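Can a Machine Put Away the Laundry Yet?
Speaker notes, Hala Awwad
Susberg Public Library, evening talk series, 03/07/2018

Opening

Thank the library. Say who I am: I worked on packing lines for Tundera and now I write about automation for people who buy it. I don't sell machines.

Start with the question I get at every family dinner. When can I buy something that folds my clothes? Short answer: not this year. The long answer is the rest of the talk.

Ask for hands. Who has a robot vacuum? Who moves the chairs before turning it on? Leave the second question hanging for a moment, then go on.

Part 1. What already works

Dishwashers and washing machines are robots in the sense most people cared about in the fifties. They took over the washing. They left us the loading, the unloading, the sorting and the putting away.

The pattern is the same on a shop floor. At the Clenanard plant the machine that seals the cartons runs all shift with one person watching it. The job of getting mixed items out of a bin and into the carton is still done by hand. There are 60 people on that line and most of them are picking things up and setting them down.

Point to make here: machines are good at a step when the object always arrives in the same place and keeps its shape. A carton does both. A shirt does neither.

Part 2. Cloth

Hold up the T-shirt from the bag. Drop it on the table. Pick it up and drop it again. Ask if it landed the same way.

A person who picks up a shirt finds the collar or a hem by feel, often while looking at something else. A machine has to work out which lump is which. The collar may be underneath. A sleeve may be inside out. A dark garment on a dark background is hard for a camera, and when it is bunched up there are few edges to go by.

The research groups that have shown folding on video mostly start with one item on a clear table. Those videos are often sped up. Look for the small number in the corner.

Pause for water. Next slide. 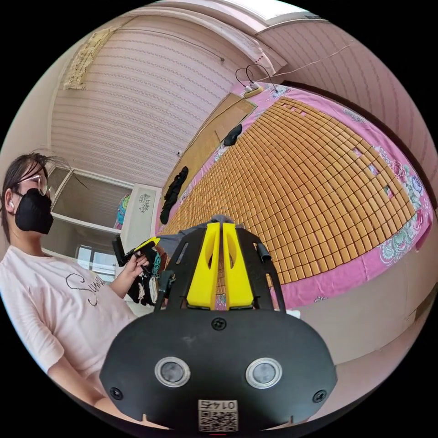

Grippers. Two fingers are enough for a surprising number of jobs. You can lift a sock, a pouch, a cup handle, the corner of a sheet. Two fingers are poor at anything that needs a regrip, such as turning a sleeve the right way out. People use the whole hand for that, and usually both hands.

One way to teach a machine is to have a person do the chore with the same kind of fingers the machine will have, and record it. The person supplies the judgment. If a task can't be done that way by a patient adult, there is little use asking a robot to do it. I think that is a fair test and I would like to see buyers use it more.

Part 3. The room

Factories are built around the machine. Bedrooms are built around whoever sleeps there. Beds get pushed against walls, cords run where the outlets happen to be, and things get left on top of the covers. Patterned sheets and striped walls are cheerful to live with and a lot of extra work for a vision system.

Tell the Espinoza story. Small commercial laundry, family business. They tried a towel folder in December. It handled bath towels well. It took 3393 towels before the first service call, and they were happy with that. Hand towels jammed it because they came out of the dryer twisted together, so one employee now separates them first. They kept the machine. They did not cut any jobs.

If asked about price: don't guess. Say the family asked me to leave it out.

Part 4. What I expect

Next 5 years: more single-purpose machines in laundries, hotels and hospitals. Flat goods first, meaning towels, sheets and pillowcases. Somebody will still feed them.

Homes: slower. A home machine has to be safe near a toddler, quiet, and small enough to store. It also has to be right nearly every time. If it gets one shirt in 6 wrong, you will stand there and check its work, and then you may as well fold.

Shop floors: bin picking of hard goods will come before clothing. Bottles, boxes, tools.

Closing and questions

Go back to the T-shirt. Fold it while talking. Give the time it took if someone in the front row has a watch.

Likely questions: jobs, cost, whether it can make a bed. On the bed, say that pulling a sheet flat is easier than tucking a corner, and that fitted sheets are hard for me too.

Leave the handout by the door. Chairs need to go back on the rack before nine.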